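Getting your sim wrist cam and room cam to agree

I spent most of February fighting a two-arm tabletop setup in Skestska, the simulator we use at Bronetti, and the bug that ate the most evenings was a silly one. My planner thought the objects sat in one spot and the wrist view put them somewhere else. If you're in the same boat, grab a coffee and follow along.

First, open your scene config and check that every camera has a parent link. The room camera hangs off the world, easy. The wrist cameras need to hang off the last link of each arm, and mine were still parented to the forearm (I'd copied the block over from an older project, so that one's on me). Change the parent, save, then reload the whole scene – a soft reset won't pick it up.

Next, fix your seed so you get the same table texture and lighting in every run. I use 242 for everything. Then step the sim forward with both arms holding position and dump all the views at the same tick. I stop at step 1,986, well after everything has settled.

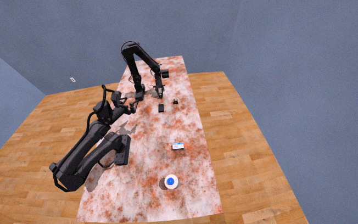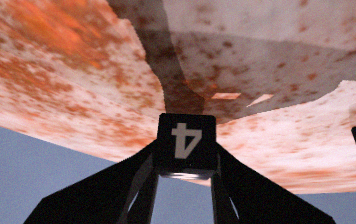

Both of these are renders from the sim, with the blotchy tabletop texture switched on.

Why not just use a plain white table while debugging?

You can, and for the first pass I would. The trouble is that a blank surface gives the feature matcher very little to grab onto, so your alignment check may fail even when the transforms are fine. Go back to a busy texture before you trust any numbers.

Now run the alignment script. Loïc Besson wrote ours as a small Naseck plugin, but any tool that projects points from one camera into another will do. Pick 13 points on the tabletop, project them both ways and look at the error in pixels. My first try was out by over 27, and the errors all leaned the same direction, a pretty good hint that you've got a bad offset and not noise.

If yours lean too, check the colour of the axes in the debug overlay. Red should be x on every camera. One of mine had y and z swapped, and once I'd sorted that the planner behaved itself.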